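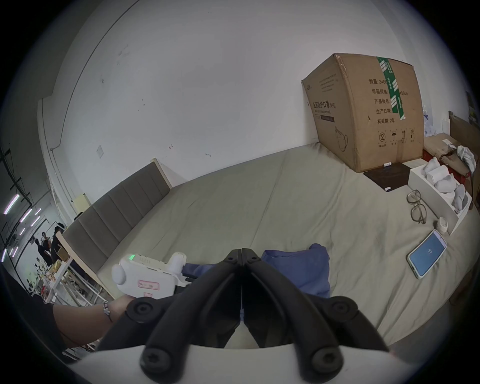
Zakudia Residents' Club, Opinion Pages

The Bed Is Not a Table
by Orhun Eren
9/9/18

I would like to speak up for the bed, which has been putting up with a lot.

Somewhere in the last few years we stopped making the bed so that we could lie on it and started making it so that we could put things on it. A smooth pale sheet is the largest clear surface in most apartments, and a clear surface in an apartment has the life expectancy of a doughnut in a break room. First a blue cloth, maybe a shirt, lands in the middle, in the sort of heap its owner would describe as folded. Then a big brown cardboard box takes the far corner and leans there like a relative who is only staying until Thursday.

I have strong feelings about the box. Boxes live on floors. They are slid across floors, stacked in stairwells, and set down in elevators where somebody's dog has recently been thinking things over. The one on that bed says N95 on the side and has a little drawing of a face mask, so it at least started life with hygienic ambitions. It is still a box. I would not let it under the covers and I don't see why it should be on top of them.

My neighbor Doğukan Ateş takes the other side. He moved over from the Basum building in January, and he holds that the bed is the only honest workbench a person owns. It is the right height if you kneel. Nothing rolls far. If you drop a glass on it, you still have a glass. And (he always saves this one) if you unpack onto the bed, you have to finish before you can sleep, so the bed works as a deadline.

I have seen the deadline in action. At ten at night he picks up the entire project in both arms and moves it to the chair. In the morning he moves it back. He has a sweater that has been commuting this way since spring and has never once been inside a drawer.

The furniture people are no help. The catalog from Erkport runs to 48 pages, and every bed in it has a handsome padded headboard, gray as a rule, with neat vertical channels and maybe a bit of light wood along the top. Not one has a place to put a shirt. They will sell you a bench for the foot of the bed, which fills up in a day, and after that you have two beds' worth of stuff and a bruised shin.

I paid 1,647 for a dresser at Soylu. That is more than I paid for the bed, and I was told at the time it would change how I lived. What it changed is where I keep the lamp. Laundry still goes to the bed first, to be sorted, and I am as guilty as anyone of calling it sorting.

So I am not asking for purity. Clean clothes may visit. Folding on the bed is fine, provided that folding takes place and that a shirt bunched up like a napkin after a wedding isn't offered as evidence. Suitcases I will discuss, if there is a towel under the wheels.

The box goes on the floor tonight. Doğukan may write in if he disagrees, and he can use his bed as a desk.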